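Litgate Help > Grippers and end effectors > Wrist cameras

Two-finger gripper slips on thin plastic bottles: change the gripper or change the camera?

Posted by cellbench_ro, Feb 5, 2021

We are comparing two grippers for a small pick and place bench that handles packaged food and drinks. One is the Pivis two-finger, which came with the arm. The other is a Chamoun two-finger with softer pads, on loan until April. Same arm, same Lollport controller, same wrist camera on both.

Boxes and wrapped food are fine with either one. The trouble is soft drink and water bottles. With the Pivis I set the force low so the bottle doesn't crush, and then it rotates in the fingers when the arm speeds up. If I raise the force the wall buckles and the pick is marked as failed. The Chamoun holds better but is slower to close, and the pads pick up dust from the table.

I have run 132 bottle picks so far and nearly 86 percent were good with the Pivis. I don't have enough runs on the Chamoun to say. The controller log shows error 2211 on most of the bad ones, and the manual only says "grip position out of window."

Is this a gripper problem, or is the camera giving me a bad grasp height? I can only get one thing paid for this quarter.

padwork

Error 2211 on the Lollport means the fingers stopped somewhere other than where the recipe said they would. It doesn't know why. On a thin bottle you will get it when the wall gives, and you will also get it when you grab the shoulder instead of the straight part, so the code alone won't settle your question.

I would check grasp height before spending anything. Put one bottle on the table, drive the arm by hand to a good grip on the straight wall, and write down the height. Then let the camera pick the height 3 times without moving the bottle. If the numbers are spread out, it's the camera or the calibration. If they agree with each other but not with yours, it's an offset and you can fix it in the tool settings for free.

Clear plastic is hard on most depth cameras. They see through the wall and report the table or the back of the bottle. What worked for us was to ignore the depth on the body and use the cap. Caps are solid colored and easy to find from above. Take the cap center, subtract a fixed distance for that bottle type, and close there. You need a table of bottle types, but on a bench like yours that is a short list.

Also check the order of your moves. We had the arm starting to lift before the fingers reported closed, and it looked exactly like slip. Adding a short wait after the close command cleared up more bad picks than the new pads did.

On pads: the stock Pivis ones are hard. You can buy softer ones separately and keep the gripper. They wear faster, so order spares.

mk_fixture

get the chamoun. we had the pivis and it was fine for metal parts, not for food. dust wipes off

slowloop

I'd keep the Pivis and work on speed first. A bottle that rotates only when the arm accelerates is being held, just not well enough for that move. Cut the acceleration for bottle recipes and leave the rest alone. You lose a little cycle time on one product group.

The other thing is where the liquid is. A full bottle and a half full one behave differently in the same grip, so keep them in separate rows of your test sheet or you'll be comparing the wrong things. Same for labels. A finger on a paper or film label holds differently from a finger on bare plastic, and if your grasp height wanders across the label edge you will see good and bad picks with no setting changed.

My test for both grippers is upright bottle, straight down approach, cap used as the target, and a mixed table so the camera has to deal with other wrapped items nearby. Wrist view during a hold:

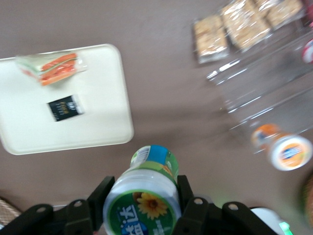 cellbench_ro replied that the cap method sounded good but asked what happens with a bottle lying on its side, where the distance below the cap means nothing.

For those I use a separate recipe. The camera gives you the long axis of the bottle, and you grip across it near the middle with the wrist turned to match. Don't try to stretch the upright recipe to cover it. If the body has a printed or colored wrap the depth is usually good enough, and if it's clear I fall back on the cap plus the axis.

I'd run the lying bottles as their own group when you compare the two grippers. Finger opening matters more there than pad softness, and so does how close the fingertips can get to the table before the arm faults. Check the fingertip clearance on the loaner before you send it back - I didn't, and had to ask for it a second time.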